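Right, a thread on condiments, as promised to the three of you who asked.

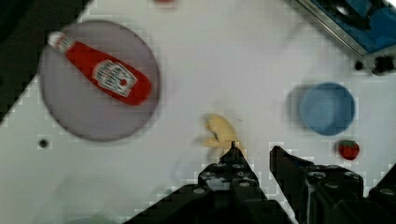 I've been keeping a note of what I spend on sauces since October and it's got a bit out of hand. Ketchup is the big one. We get through it like squash in our house.

The Skanis one is still my favourite for chips. Sharp, bit of spice at the end, doesn't taste like pudding. Gone up again though!

Purnetti do a brown sauce that everyone at work raves about and I just can't get on with it. Tastes like a Christmas cake fell in some vinegar (sorry).

Fridge or cupboard? I'm cupboard for ketchup, fridge for mayo, and my sister thinks I'm a monster. I put up a poll last night and 491 of you said fridge, 263 said cupboard. So I've lost, fine, but I'm not moving it.

Someone asked about the Figueroa hot sauce. Yes, lovely on eggs, and go easy because it pours fast.

Still after a decent mustard if anyone's got a tip. The little shop on Zimness Road used to do a grainy one in a stone jar and now they've stopped stocking it, gutted.

Off to make a bacon sandwich, all this typing has made me starving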